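Toaster oven moves to the window side of the break area

The small oven that used to sit on top of the filing cabinets at Cemora has a new home. As of July it lives on the low table by the long windowsill, on the same side as the lockers. Eskil Fagerlund asked for the change after the cabinets were needed for the Panance samples, and the move took him and Bent Hafstein part of a lunch hour.

A few people have asked whether they can still heat lunch there. Yes. The rules are the same as before, with one addition: please wait for the oven to cool before you wipe it down. The crumb tray goes in the sink and not over the trash can, where it has already left a mess twice. Trays and foil are in the kitchen drawer under the kettle. 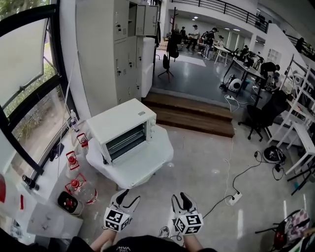
Cleaning is shared by everyone who uses the oven, and the sign-up sheet is back on the kitchen door. The last round was skipped, so the next name on the list starts with a proper clean. Take the wire rack out first and wash it in warm water, then do the inside of the dark glass door with a damp cloth. Leave the two small round knobs for last and don't spray anything directly on them. Cleaner goes on the cloth. Please don't borrow the bottles with the red caps on the windowsill for this; Bent will put a bottle of Coltico kitchen cleaner in the cupboard next to the paper towels.

For reheating, 200 degrees Celsius is plenty for bread, pizza and pastries. Soup and anything with a lot of sauce should go in the microwave in the kitchen. If you smell burning, turn the oven off, keep the door shut and tell Eskil.

Replacement racks come from Cieślak and cost 63 each with shipping. We have ordered one spare, which will be kept with the baking trays.

Lockers: the ones with no name label will be opened and emptied at the end of the month. If yours is missing a label, pick one up from Bent before then. Questions about the lockers or the oven can go to extension 361.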